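7 de Junho

Dormi pouco e por isso escrevo cedo, com o café ao lado. Ontem o Bogumił Żak perguntou-me outra vez se as máquinas já sabem fazer o trabalho de uma casa. Ele faz essa pergunta desde Setembro e eu respondo sempre com demasiadas palavras. Em polaco eu saberia ser breve, em português ainda não consigo.

A minha opinião de hoje: sabem fazer partes. Pegar numa tábua de cortar parece coisa pequena, mas a tábua é plana, pesa, e quase não oferece um sítio por onde agarrar. Uma criança mete a unha por baixo e levanta. Para uma mão de metal, esse gesto é um problema inteiro.

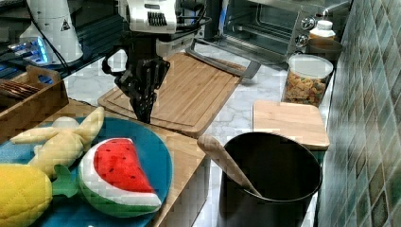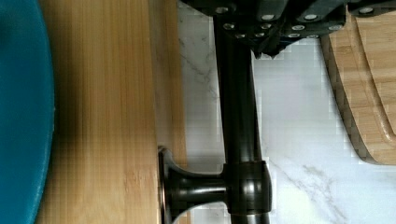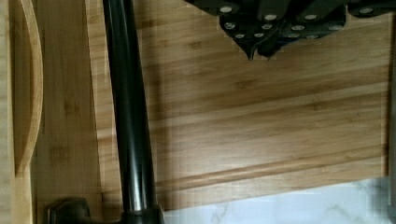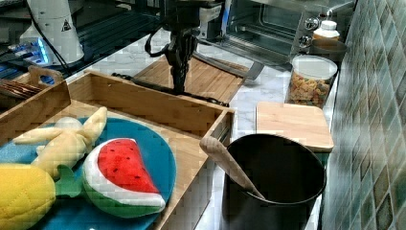

A garra e as tábuas, na bancada de mármore.

O Tsung-han Huang é mais optimista do que eu. Diz que a cozinha é mais difícil do que a oficina, e que na Tistalero, onde trabalhou 12 anos, as peças chegavam sempre na mesma posição. Em casa, não. Em casa há um prato onde ontem não havia nada, e o mármore tem riscos cinzentos que confundem até os meus olhos quando estou cansado.

Eu penso na minha mãe, que arrumava a cozinha às escuras para não acordar o meu pai. Ela conhecia as gavetas pelo som - não sei se esta frase é correcta, vou perguntar à vizinha. Quanto tempo falta para uma máquina fazer isto? O Bogumił aposta em quatro anos. Eu não apostei, mas fiquei a dever-lhe o almoço do mesmo modo.

Tenho de comprar pão e responder à carta de Vilstead antes do meio-dia.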